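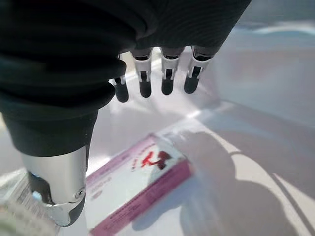
Figure 1. The hand above a box, view from the wrist camera.

Collecting demonstrations for handling medicine boxes
Project report, So-yul Wang and Jozef Martens
Supervisor: Despina Konstantinidis

1. Aim

Our project is called Fuklow. We wanted to build a set of examples from which a learning program can learn to pick up small packages from a table and from a drawer. In each example a person controls the robot from a distance, and we save the camera pictures together with the joint positions. We did not train the final program ourselves. This is the work of Angeliki Kourkoulas, who continues with our data from September.

2. Method on the table

We agreed that an example starts when the hand begins to move down and ends when the fingers open again. At first each of us started the recording at a different moment, and we had to throw away many files. After that we wrote the rule on paper and kept it beside the keyboard.

We collected 1694 examples in total, and 600 of them are with boxes on the table. The operator had to use the thumb on one side and the fingers on the other. Light boxes slide easily, so the thumb must arrive slowly.
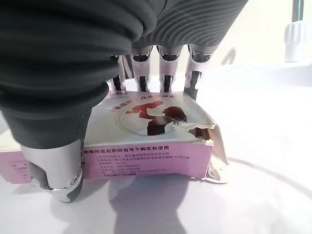

Figure 2. Grip on a box with a crushed right corner.

We discussed for a long time whether damaged boxes should stay in the set. Jozef wanted to remove them. I wanted to keep them — in a real pharmacy not every box is perfect. We kept them and added the label "damaged" to the file, so that Angeliki can leave them out if she prefers.

3. Method in the drawer
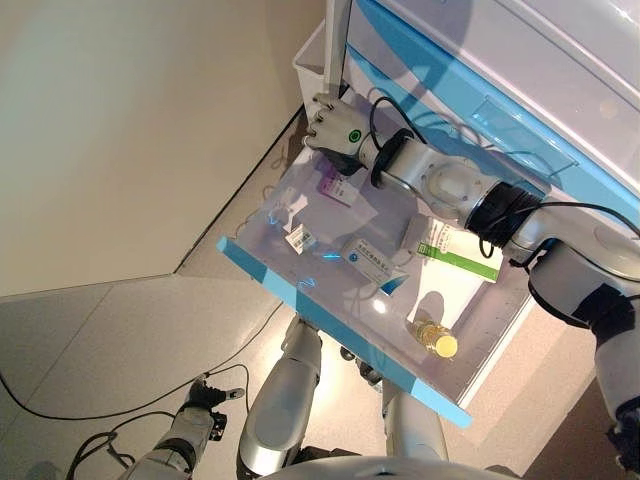
Choosing which item to name in the instruction was the most difficult part of the drawer examples. Each file has one short sentence, and the sentence must fit only one item. "Take the white box" is not good enough when several white boxes lie together, so we wrote the colour of the label or the stripe, for example "the box with the purple label" or "the box with the green stripe". For the small bottle we wrote "the bottle with the yellow cap".

4. Problems

The operator became tired after a long session and the movements became less smooth. We changed operator after every 5 examples in the drawer, but on the table we did not, and I think this was a mistake. Also, 3 files have no instruction sentence. They are listed in the appendix.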